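Wrist camera now or next budget? (small textile cell)

Forum: Automation on a Budget > Planning and Purchasing
9 replies

jdyeom_sort
We are a small shop that takes in used and returned soft goods, sorts them and sends them on. In September I have to hand in an equipment plan for one pick station. The arm is already paid for. What is left to decide is the wrist camera, the gripper fingers and spares.

Quotes so far:
Hastell fixed-focus wrist camera, 948 with cable and bracket
Partanen autofocus wrist camera, 2,405 with the same
Tistar soft fingers, price depends on how many sets we take

My boss would like to see one camera line on the sheet and be done with it. I lean toward the Hastell and putting the difference into fingers. Talk me out of it or tell me I'm fine.
Jong-dae Yeom

pallet_nine
You're fine. Buy the cheap one. A camera on a wrist gets hit sooner or later and you will be glad it was the cheap one.

mill_road_tech
I'd go the other way. Fixed focus is OK if every item arrives at the same height. Cloth doesn't. It piles up, and your working distance changes on every pick. What distance is the Hastell set for, and can you change it yourself or does it go back to them?

jdyeom_sort
Close range. You can change it with a lock ring, but they say to redo the calibration after. I have a loaner on the arm now. One frame from it:

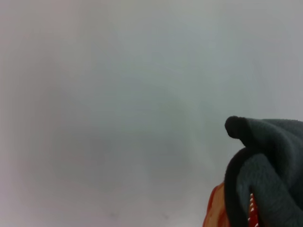

The spares budget is the part I worry about most. I was going to list 3 sets of fingers and one spare cable and leave the camera without a spare. If the Hastell goes in, I could list two of them and still come in under the one Partanen. For our work the close view is what counts anyway. The fold on that dark gray cloth is clear enough to plan a grasp on, and you can see the fuzz on it, even though the light gray behind it is only a blur.

mill_road_tech
Thanks, that helps, but I read it the other way. Most of that view is giving you nothing. If the next item is lying out in the blurred part you won't find it until you have moved. Every extra look costs cycle time and that should be on your sheet too.

pallet_nine
That's what an overhead camera is for. Wrist camera is for the last few inches. You don't pay Partanen money to do two jobs badly.

mill_road_tech
He didn't list an overhead camera.

jdyeom_sort
Correct, I did not. There is an old one on the shelf from another station. I had not put down any money for a mount or for lights.

kestrel_bay
Put it down. We left the mount and lights out of our plan and had to go back and ask twice. Also ask both vendors what the lead time is on cables. We waited 5 weeks for one once, and the station sat there the whole time.

On the camera question, dark fleece is harder than people think. If the fixed one gives you fuzz and creases on dark gray in your normal room light, I would not pay more for sharpness. I'd want to see something shiny or see-through before I signed, though. There is a bit of orange at the bottom that looks like it lets light through. Do you handle a lot of that kind of thing?

jdyeom_sort
Some. Mostly cloth, but bags and film get mixed in. I have not tested those by themselves.

kestrel_bay
Test them while you still have the loaner. That costs you an afternoon.

pallet_nine
Has anyone here used the Pirkix mounts? The price looks good but I can't find out who stocks them in the US.

mill_road_tech
Used one. Holds fine, the screws are junk, replace them on day one. No idea about stock, ours came with a used arm.

jdyeom_sort
OK. Draft as it stands now: two Hastell, 3 sets of Tistar fingers, two cables, and a new line for the overhead mount and lights. I'll keep the Partanen on the second page as an option for next year - my boss can decide if the extra looks slow us down too much. Will run the bags and film this week and post the numbers.

mill_road_tech
I still think you'll end up buying the autofocus one, but that's a plan I could sign. Write down the cycle time with and without the second look.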